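Keeping a stone worktop clean

When we moved to Stiltbridge I had never lived with marble. In my first month I made two dull marks with half a lemon, and they are still there. Now I wipe with warm water and one drop of washing-up liquid, then dry with a soft cloth. No vinegar, please.

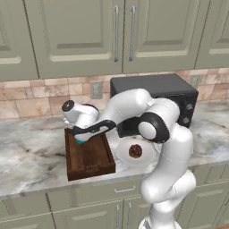
Boards with a groove are good for tomatoes, but the groove must be brushed. I rub mine with oil every July and leave it standing overnight — never flat, or it bends.

For cupboard doors I use an old toothbrush in the corners of the panels. Grease sits there first, mostly near the cooker.

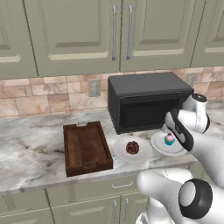
Cakes I move with a wide spatula after 4 minutes in the tin. If you wait longer, the paper cases become damp below.

Filed under: Kitchen, Cleaning & Care
41 shares | 4 comments

Asuka Fujimoto: Can the marks from lemon be polished?

Hillau: Ours were, by a stone man. Not cheap.

Marrow_Lane: I use walnut oil on my board.

Asuka Fujimoto: Thank you, I will ask for a price.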